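Folding Outerwear for Storage: Solange Lavoie on Zippers, Linings and Shelf Depth

Solange Lavoie has run the garment room at Bundeck since the company began renting out winter outerwear. The room handles 3,000 pieces a season, most of them lined jackets with a full-length zipper. She spoke on a Sunday, before the return bins were opened, and kept largely to the subject of folding.

The difficulty with a lined jacket, she said, is that it consists of two garments attached at only a few points.

"The shell and the lining are sewn together at the collar, the cuffs, the hem and down the zipper. Everywhere else they move separately. If you fold the shell and ignore the lining, the lining bunches somewhere in the middle and you get a lump. The lump sets. Three weeks later you take it off the shelf and there's a ridge across the back."

Her procedure starts with the table. The work surface should be at hip height and clear for the full width of both sleeves. She prefers a dark matte covering, on which lint and loose threads are easy to see. The room previously used a slick white laminate, and jackets slid when the second sleeve was brought over. The tables were re-covered in January.

The jacket goes down on its back, collar away from the person folding. Before anything is closed, the front panels are opened and the lining is smoothed by hand from the collar to the hem. Lavoie allows two passes for this. Pockets are checked at the same time.

"People want to zip first. I did too. But once it's zipped you've trapped whatever the lining was doing. Open it, flatten it, then decide."

On whether to zip at all, the staff is divided. Tarun Dubey, who trained under Lavoie and now runs the evening shift, closes every zipper to the top. Lavoie closes hers to a hand's width below the collar.

"Tarun's way looks better on the shelf," she said. "Mine is easier on the collar. A zipper closed all the way makes the collar stand up, and then something gets stacked on it and it creases at the fold line. We've never settled it. The written sheet says either one is fine."

Both agree that a zipper should never be left half closed. The slider then sits in the middle of the chest, where it presses into the layer below. On pieces with a metal slider this has left marks in the lining.

Sleeves are the second source of trouble. The standard fold brings each sleeve straight across the chest with the cuff meeting the opposite side seam. Lavoie changed this for padded jackets. Her version lays the sleeve down along the body instead, parallel to the zipper, so that no point in the stack holds more than three layers of padding.

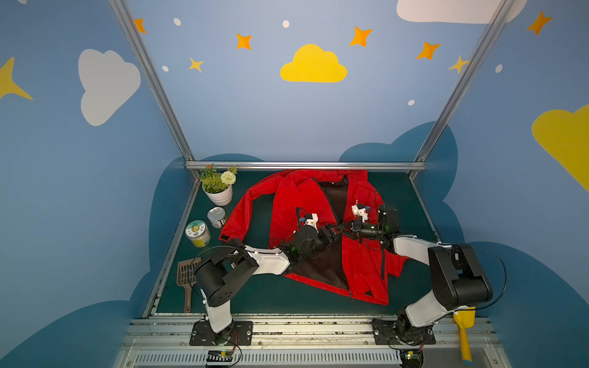 "With the straight-across fold you have both sleeves crossing in the same place," she said. "On a thin windbreaker, fine. On anything with fill, it won't lie flat, and the pile leans. Then the pile falls, and you do six jackets over again."

Cuff tabs are fastened before the sleeve is moved. An open hook-and-loop tab will catch on knit fabric, and she attributes most of the snagged sweaters in the mixed bins to this.

The final fold depends on the shelf. The room uses two shelving systems, Tundis along the back wall and Palumbo beside the door, and they differ in depth. For the deeper Tundis shelves the jacket is folded once, hem to collar. For Palumbo it is folded in thirds, with the hem brought up first and the collar section left on top so the size label can be read without unfolding.

Stacks are limited to 6 pieces. The earlier limit was higher, and the bottom jacket was regularly put back in the steam queue. Florence Boychuk, who keeps the room's repair log, recorded 278 pieces sent for re-steaming in the last season under the old limit, and 135 in the first season under the new one. Lavoie does not credit the whole change to stack height. The sleeve method was introduced in the same period, and the log does not separate the two.

Asked about hangers, she said the room has them and uses them for long coats only. Short jackets on hangers take more width than the room has, and the shoulders of softer shells stretch.

She was less definite about vacuum bags. A trial with synthetic fill gave acceptable results after a month. The trial with down was stopped early and she would not draw anything from it.

"For someone at home with four or five jackets, I'd say skip the bags," she said. "Clean it, dry it all the way, flatten the lining, lay the sleeves down the sides, fold it once. Put the heaviest one on the bottom. If the closet is damp, fix the closet first."

The bins were opened at 9 a.m. The first one held ski pants.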